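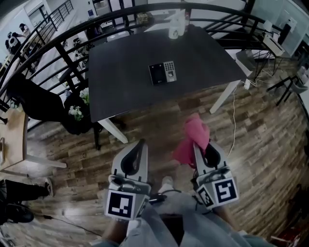 The Dellia Drawing Open is a yearly show of works on paper, hung in the old reading room at Mitby, and it takes in graphite, charcoal, pastel, ink and anything else that leaves a mark. You don't need an art degree or a gallery, and you certainly don't need a grand subject. A crumpled pink cloth will do beautifully! All those soft folds, and that bright magenta-pink – you could spend a week on it and still want another sheet of paper. Last year we received 783 drawings and loved looking through them, so please send us yours.

319 shares
24 comments

Who can enter?

Anyone aged 16 or over, living anywhere. If you're under 16, look out for the Young Hands wall, which has its own form and its own (very lively) opening party.

What counts as a drawing?

We're generous about this. Past shows have had silverpoint, ballpoint, collage with drawn passages, stitched line on paper and one enormous roll of charcoal that had to be hung down the stairwell. Prints go to our sister show at Cakton in the spring. If you've drawn over a print by hand, send it to us and we'll happily argue about it.

Can I work in color?

Yes, please do! People still think of drawing as a gray business, and every year the pastels stop visitors in their tracks. Fix your pastels before they travel, though. Loose pigment gets onto the glass and onto the drawing packed next to it.

How many works can I send?

Up to 2 per person. A diptych is one work if both halves hang together, so tell us that on the form.

Is there a size limit?

Framed work can be up to five feet on the longest side. Write to us before sending anything larger. The stairwell is free this year and we'd love to fill it.

Does it have to be framed?

Only if it's selected. For the first round we look at photos you upload, and a phone picture taken near a window is fine. Turn off the flash, keep the paper flat and leave the edges of the sheet showing.

Who picks the work?

This year's selector is Zübeyde Gündoğdu, and we couldn't be happier. She draws on the backs of old maps and teaches an evening class in Ersoy that has a waiting list longer than the room. She sees the drawings without names attached, then comes to Mitby for two days to plan the hang.

When will I hear back?

Everyone gets an email in August, yes or no. Check your spam folder before you write to us – ours seems to end up there a lot.

Can I sell my drawing?

You can. Put a price on the form or write NFS. We keep a fifth of each sale and it goes straight into next year's lighting.

My drawing wasn't chosen last time. Can I enter it again?

Yes. Different selectors see different things, and we've had a drawing turned down twice and then put on the poster.

Do you give feedback?

We can't on every entry, sorry. Come to the open critique on the closing afternoon instead. Bring a sketchbook, and stay for the soup.

Page updated 09/06/2019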